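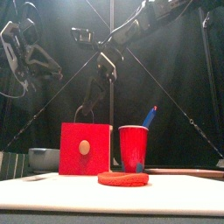

Red cup and red box on a white tabletop.

Home > Sky & Space > Unexplained Sightings > Help me identify
Browse | Ask | Unanswered | Tags | Members

Orange lights hanging over a ridge, no sound, then gone one at a time

Lawal Abubakar
October 10, 2020

My brother-in-law and I saw lights on two nights in July and I still can't match them to anything. We were camped on the north side of Albers Lake, outside Konden, looking south over the ridge. Both times it was well after dark. Four orange lights came on in a loose row above the ridge line. They didn't blink. They seemed to hang there for several minutes, maybe dropping a little, and then went out one by one from left to right. No engine noise at all, but it was windy the first night.

I had a camera with a 50mm lens and got a few shots, all blurry. The lights are just orange smears with the ridge barely showing. I also had the Fidurar app running on my phone, the one that shows aircraft overhead, and it had nothing in that direction.

People I've told say satellites or Chinese lanterns. I don't think satellites stay in one place like that. Lanterns I could believe, except there is no road or house on that side that I know of. What else should I check, and is it too late to report it anywhere? I'm not saying it was aliens. I would just like to know.

Tags: orange lights, ridge, stationary, night, camping

3 replies

Nerys Pumphrey

Check for a military training area to the south before anything else. What you describe sounds a lot like parachute flares. They are dropped from aircraft or fired from the ground, they burn for several minutes, and they drift down slowly under small parachutes. From far away the drop is hard to see, so they look like they are hovering. If they sink behind a ridge they disappear one after another, and people remember it as the lights being switched off.

The missing aircraft on your app doesn't rule this out. Those apps only show planes that are broadcasting a position and that a receiver can pick up, and military flights often don't show.

Things to do:
- Get a map and draw a line from your campsite through the spot on the ridge where the lights were. Extend it a long way, much farther than you think. Bright flares can be seen from great distances.
- See if the line crosses a range or restricted airspace. An aviation chart will have those marked.
- If it does, call the public affairs office for that base and ask whether there was night training on your dates. They may or may not tell you.
- Find the times stored in your photo files, and check that the camera clock was set right.

It isn't too late to report. The civilian groups that collect sightings take old ones. Write down what each of you remembers separately before you talk it over any more. Put in the direction and how high above the ridge the lights were, in fist widths at arm's length.

Knut Eichhorn

Lanterns. We get them every summer.

Heiðrún Frandsen

I agree with Nerys that flares are the best bet, but I wouldn't drop lanterns yet. They can travel a good way from where they were let go. The thing against them is the wind on the first night. Lanterns would have moved sideways with it, and you say these stayed put. Compare your blurry shots in order and see whether the gaps between the lights change. If the ridge shows at all, you can measure against that.

Also, how high is the ridge? If the top is 3,000 feet or so above the lake, a light would have to be well up to clear it from where you were camped, and that might help you decide between the two.

I use Drikitz binoculars for this kind of thing. Even a cheap pair will often show you the smoke above a flare.

Follow this topic | Report | Share
More in Help me identify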